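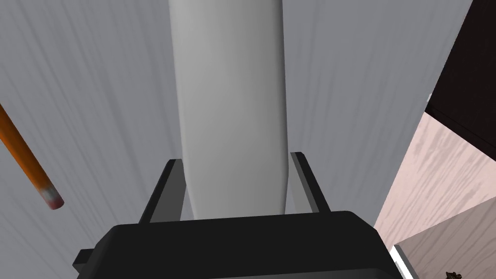 Does a simulated practice package save a small shop money on a robot arm?
Only if the shop already has someone who can tell when the simulation is wrong, and most of the shops being sold these packages don't.

That is the view of Uyên Lương, who spent six weeks with the Valance package from Kiani before her employer, a packing outfit in Zomthorpe, decided whether to keep paying for it. Valance lets a customer rehearse picking jobs on screen before any hardware arrives. It costs $400 a month. The arm is extra.

"The sales pitch was that we'd be picking on day one," she said. "I asked what day one meant. I got a brochure."

She doesn't dislike the software. It installed cleanly, and the stock scenes of tabletops and small objects were easy to load. Her trouble is with what they leave out. "A white cylinder standing between two open fingers, with soft light everywhere, is a kind problem to have. Our tubes come in with tape on them. Some are dented. Where's the tape?"

I put it to her that a pencil off to the side counts as clutter. She laughed. "It's orange! It's nowhere near the thing you want. Clutter is what touches the part."

Kiani's brochure talks up 400 practice runs overnight. Lương ran 370 before she stopped one evening and began reading the logs. She found that the score rewarded a grip without asking whether the part had been set down where it belonged. "You can change that," she said. "It's in the settings, on the third page. But who's going to look? They bought this so they wouldn't have to."

She also tried Ulturlow, a cheaper rival, and liked it less. Its surfaces looked nicer and its manual was worse.

Would she renew? She took a while over that one. "For me, maybe one more month, because I want to load our own tubes into it. For the guy down the road who has never touched an arm, no. He should make them bring one over and pick up his parts while he watches."

Her boss has until September to make up his mind.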